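The Pink Box
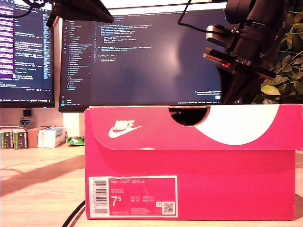
The box on the desk, size 7½ or near it.

The shoes had been gone for years before my sister asked about the box.

She called while I was working. I had two monitors going and a file open that I had been staring at since lunch. She wanted to know if I still had the shoebox from our mother's closet, the pink one. I said I did. I said it was in the hall closet under the vacuum bags.

"Is the key in it?" she said.

"What key?"

"The key to the Gondell house."

I told her I would look and call her back. Then I went on working for a while, because I did not want to look.

Our mother bought those shoes when she was sixty-one. They were the first sneakers she had ever owned that were not from the bin at the grocery store. She had moved out of the house in Gondell that spring and into an apartment in Rothe, on the second floor, with a bus stop out front. She said she was going to walk. She did walk, too. She walked to the library and the pharmacy and along the canal as far as the lock and back. She wore the shoes until the left one split along the side, and then she wore them to take out the trash.

She kept the box. She kept every box, but this one she kept out where she could reach it, on the closet shelf at the height of her shoulder. When we cleared the apartment my sister took the lamp and the good knives. I took the table and the box. I never went through it properly. I lifted the lid one time, saw envelopes, and put the lid back on.

After work I got it out. It was lighter than I remembered. I carried it to the desk and set it down in front of the monitors, where my keyboard usually goes. The file was still open behind it. I got a glass of water and came back and sat down.

There is a half circle cut into the edge of the lid where you put your finger. I put my finger in and did not lift. I read the label. Nike Court Royale. I read the sizes for the other countries. Then I lifted.

The envelopes were on top. They were gas bills from the house, held with a rubber band that broke when I pulled on it. Under the bills was a folded map of the Ostotik ferry routes, the summer schedule, with a crossing in June circled in pencil. Under that was a sandwich bag with 9 buttons in it. She had written the number on the bag in marker, the way she wrote the number on everything, so she would know if one went missing.

There was a receipt from Trurnance Hardware for two keys cut. There was one key.

I called my sister.

"There's one key," I said. "She had two made."

"I know. I had the other one."

"Had?"

"I gave it back to her," my sister said. "When they sold. She said she had to turn them all in."

"Well, she didn't turn this one in."

My sister was quiet. I could hear her dishwasher. I turned the key over. It had a paper tag on it with the house number, 1858, in our mother's handwriting. The tag was soft from being handled.

"Why do you want it?" I asked.

"They're tearing it down," she said. "It was in the paper. They've got a fence up already. I thought I could go and open the door."

"They'll have changed the locks. They would have changed them the first week."

"Probably."

"And you can't get past a fence."

"I know that," she said. "I just wanted to know if she kept it."

I said she kept it. My sister said okay. She asked what else was in there and I read it off to her, the bills and the map and the buttons. She wanted to know what color the buttons were. I said four were brown and the others were white. She said the brown ones were from Dad's coat, and I said I didn't think so, his coat was black. We went back and forth on that. She remembered the coat from a different winter than I did.

"What about the ferry?" she said. "When did she ever take the ferry?"

"I don't know. It's circled."

"She hated boats."

"I know she did."

I looked at the map again while we talked. The crossing was the early one, out of Ostotik at twenty past six. There was no year on it that I could find. On the back she had done some arithmetic, a fare doubled and then a line through it, and the fare again by itself.

I did not tell my sister about the arithmetic. I told her later, in the car, but I did not tell her then.

We drove out to Gondell that weekend. It takes an hour and a half if you don't stop and we stopped. The fence was the kind with the concrete feet. The front steps were already gone, so the door was up in the air with nothing under it. It was a different door. It had an oval window, and ours had been solid.

A man in a vest came over and asked if he could help us. My sister said we used to live there. He said a lot of people had come by that week, people who used to live there or whose grandmother did. He said the work order was number 2256 if we wanted to call the office, and I wrote that on my hand, though I had no reason to call the office.

My sister held the key up toward the door at the length of her arm and shut one eye. Then she put it in her coat pocket.

"You can have it," I said.

"I'm giving it back," she said. "It goes in the box."

She forgot, and so did I. She mailed it a couple of weeks later in a padded envelope, with a note that said she had found a picture of Dad in the coat and it was brown.

I put the key in with the bills and the map. I found a new rubber band for the bills. The box would not go back under the vacuum bags because I had bought more vacuum bags, so I left it on the desk. I work beside it now. Some mornings I move it to the left to make room for my coffee, and in the afternoon I move it back.

Comments (4)

canalwalker
My mom did this with cookie tins. Opened one last year and it was all twist ties and one earring. I still have the earring.

P. in the valley
I wanted to know about the ferry! Did she go or not?

lockkeeper20
Fare doubled and then crossed out. I had to go back and read that bit again. I think she went by herself.

dot_and_co
The coat being brown after all. My brother and I have had the same argument about a car for 20 years, and he is wrong.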